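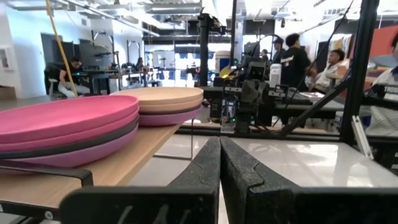

1/6 Cordier has updated the Cestum, its pocket radio and music player. The shape is the same as before, but the tuning dial has gone.

2/6 You now change station by pressing the two volume keys together. It took me a few goes to get the timing right.

3/6 Storage is up to 1,000 songs. My old one held 233 albums' worth of nothing but podcasts, so I can't compare fairly.

4/6 Battery life is listed as 13 hours. I got through a day at work and the train home with one bar left.

5/6 Fares Mansour asked if it still takes the old charger. It doesn't. The new socket is USB-C and there's no adaptor in the box.

6/6 It goes on sale in March in grey or green. The headphones are sold separately. I'll post about the sound once I've tried it with a better pair.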